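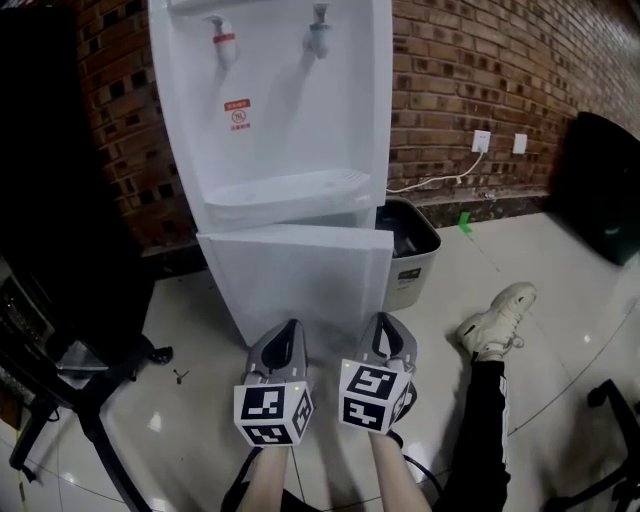 Water dispenser task, lower cabinet door partly open, both hand-held grippers in front of it.

Demonstration Methods Board > Household Tasks > Door and Cabinet Tasks

Thread: Hand-held grippers or remote control for the dispenser cabinet door

Posted by: Sirkholm_Lab
December 3, 2022

Members are invited to comment on the collection method for the cabinet door task before the protocol is fixed. The task covers the lower door of a floor-standing water dispenser. The demonstrator opens the door fully, pauses, and closes it again. The taps are outside the scope of the task.

Our group has recorded 647 demonstrations with hand-held grippers and 22 by remote control on the Muli arms. We propose to discontinue remote control for this task. The operators found the door edge difficult to judge through the video feed, and several runs ended with the gripper pressing on the panel beside the edge.

Posted by: a_baptiste

I do not support the proposal in its present form. A person holding the grippers will shift the shoulders, lean, or move a knee without noticing it. The Muli arms are bolted to a fixed base and can do none of those things. When we replayed hand-held demonstrations of a similar door at Udlow, a good number of the wrist paths were out of reach for the arm. The remote-control runs were slow and not attractive to watch, but every one of them could be replayed.

I would also ask how low the demonstrator is sitting. The height of the body changes the angle of approach to a door this close to the floor.

Arlo Baptiste
Udlow Manipulation Group

Posted by: Sirkholm_Lab

The demonstrator sits on the floor. We tried kneeling in August and found that the forearms came down on the door from above, which the arm cannot copy at its current mounting height.

The point about reach is accepted. We have not yet run the reach check on the full set.

Posted by: skultanov_user

Please consider the markers as well. The cubes under the grippers have to remain in view of the head camera for the pose to be recovered. In the photograph two patterned faces can be seen on each cube, and that is a comfortable position. When the door swings wide, the panel can pass between the camera and one of the cubes. Our version of the Skultanov tracking script fills short gaps by interpolation and does not flag them clearly in the log. A demonstration may look complete when part of the wrist path is an estimate.

We now reject any recording with a gap longer than 22 frames on either hand.

Posted by: grip_and_log

Is the second gripper needed at all? One hand can open a door of this type. Recording both hands doubles the marker problem described above.

Posted by: a_baptiste

The second hand should stay. It can steady the cabinet if the door sticks, and a policy trained on one hand will have no example of that. I agree that the idle hand should have a defined resting position. At Udlow it was left to the demonstrator, and the results varied a great deal from one person to the next.

Posted by: grip_and_log

I remain unconvinced. A light door does not need a second arm, and the resting position will simply be learned as part of the task. I would collect a separate one-handed set and compare.

Posted by: mdl_operator2

A practical note on the surroundings. Office chairs and cables on the floor near the work area should be put in the same place or moved on purpose between recordings. Our first set of 530 was made with one chair in one spot, and the trained policy performed poorly once that chair was taken away. We also ask demonstrators to keep their legs to one side of the door's path.

Posted by: Sirkholm_Lab

Thank you for the replies. The proposal is revised as follows. Remote control will continue for this task at a reduced rate. All hand-held recordings will go through the reach check for the Muli arms, and the 22-frame limit on marker gaps will apply to both hands. Two-handed recording remains the default. A one-handed set may be submitted by any group that wishes to prepare one, under a separate task name.

The resting position of the idle hand is still open. Suggestions may be posted in this thread.

Posted by: skultanov_user

For the resting position, I suggest level with the top of the cabinet door and on the side away from the swing. It keeps the cube in view in most of our recordings.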